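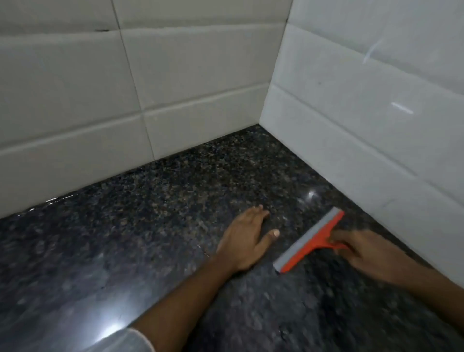 From: Tuncay Ertürk
To: Skeker owners and tinkerers list
Date: December 2025
Subject: Re: [skeker] Anyone tried the Larnance demonstration kit?

Hello all, and hello Mahawong in particular, whose question I promised to answer a good while back and then let sink to the bottom of the pile. I'm quoting it so that people don't have to go digging.

> We have a Skeker arm bolted down in the test kitchen at Mahawong and we'd like it to
> learn wiping and drying counters. Our own recordings were hopeless. Larnance is
> offering a head camera kit plus a package of ready-made clips, and the brochure
> makes it sound very easy. Is it worth the money for a small shop like ours? And
> does it cope with shiny stone? Ours is nearly black and very glossy.

The short answer is yes, mostly, with some grumbling. Now for the long one (get a coffee).

What you get is a headband with the camera on it, a battery that clips to your belt, the recording software, and a year's access to the clip library. The starter library has 804 clips in it, sorted by room and then by tool. I went straight for the counter work and spent a very happy evening there. The squeegee clips are the ones I'd point you to. A person in a white sleeve works a little orange-handled squeegee on speckled dark granite, right back near the corner where the white tile walls meet, with the other hand spread flat on the stone. That's just the kind of two-handed business I could never get my own recordings to show, because I kept looking up at the clock or over at the dog, and the camera of course looks wherever you look.

Now, about shiny stone. Polished granite throws glare back at you, and you get a white patch of it in the near part of the counter in that same clip, plus a smaller bright spot by the squeegee. There are little droplets along the back edge too, and those also show up as white glints. So my worry was the same as yours: would the software take a reflection for water? On the factory settings it did, over and over, and my arm went back to polish a reflection of the window like a very devoted butler. There is a setting for reflective surfaces, hidden two menus down under "surface profile", and once I switched it on things got a great deal better. Do that first! I lost a whole weekend before I found it.

My other grumbles. The headband is stiff and I wouldn't wear it longer than it takes to clean one kitchen. Exporting to the Skeker format took almost 6 hours for the full library, so start it before bed. And fast hand movement blurs, as you can see with the squeegee hand, which matters if you want the fingers tracked closely. I slowed down in my own recordings and that helped – my wife said I looked like a man cleaning underwater.

Support was lovely. I wrote twice and both times got a real person who had plainly read my message to the end, which given the length of my messages is no small thing.

As for price, the kit with the library comes to $2,000, and the library renews every March whenever you bought it. If you buy now you're paying for months you won't have, so ask them to prorate it. They did for me, though I had to ask. The Brorncombe group went for the camera alone and recorded everything themselves, and they may want to speak up on how that went.

If anyone would like my surface profile settings, write to me off list and I'll send the file along.

Warm wishes to everyone,
Tuncay

Recent threads on this list
Re: Skeker wrist joint clicking when cold (7 messages)
Brorncombe: recording with the camera only
Larnance library renewal – can it be prorated?
Soft grips for thin handles
Mahawong test kitchen, mounting questions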